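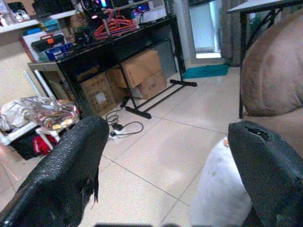
The brown seat in its usual spot, with the tiles that show every crumb

Keeping a fabric chair nice when it lives on a tiled floor

I used to think upholstery looked after itself. You hoovered it when visitors were due, you turned the cushions over, job done. Then we moved to Gasamthorpe, swapped carpet for beige tiles right through the downstairs, and I found out how much fluff a soft chair sheds and how much grit it picks up in return!

So, what I do now. Once a week I hoover the seat with the small brush head, going one way only and then back against the pile. Get right down into the crease where the back meets the seat (I've had biscuit, hair grips and a library card out of mine). Then do the floor last, never first, or you'll be doing it twice.

For spills, blot. Don't rub, however cross you are. A plain white cloth is best as coloured ones can leave dye behind, and white lets you see whether the stain is lifting. Press, turn to a clean bit, press again. If it's tea, follow with cool water and a tiny drop of washing-up liquid, then clean water. Try it somewhere hidden first – I didn't, on the old sofa, and there's a pale ring on it to this day.
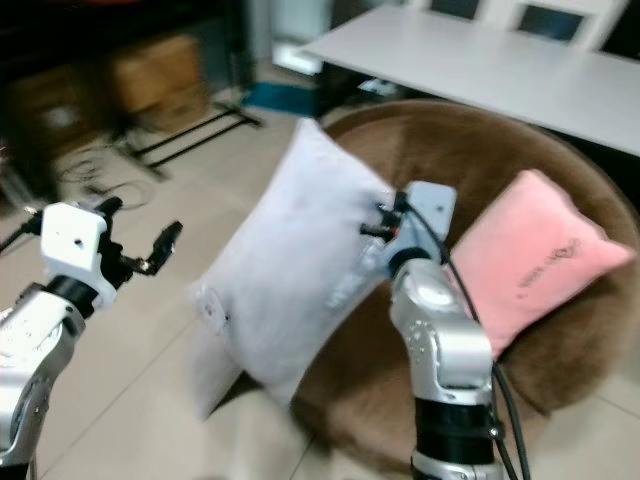
Round plush seat and its two pillows

Plush is fussier than flat weave. It goes shiny where people sit, and the cure for that is steam. Hold the iron well above the fabric on its steam setting, never touching, then lift the pile with a soft clothes brush while it's still a bit damp. Leave it alone until it's dry. Denise Sugden swears by a baby's hairbrush for this and I've come round to it.

Pillows want a good thump outdoors every fortnight. If the covers come off, wash them inside out at 20 degrees and put them back on when they're very slightly damp, so they pull into shape. Zips closed, please, or they'll chew up everything else in the drum.

Grout next. Bicarb and water mixed to a paste, old toothbrush, leave it ten minutes, scrub, rinse twice. In August I do the whole floor with the doors open and it dries while I have my lunch. The rest of the year I do a patch at a time and grumble.

And put felt pads under anything with metal legs. I bought mine at the hardware shop in Sowerby, a sheet you cut yourself, and I check them when I mop as grit gets stuck in the felt and scratches just as badly as the bare leg would.

Leather next time, once I've finished testing Jaime Simões's saddle soap on the footstool.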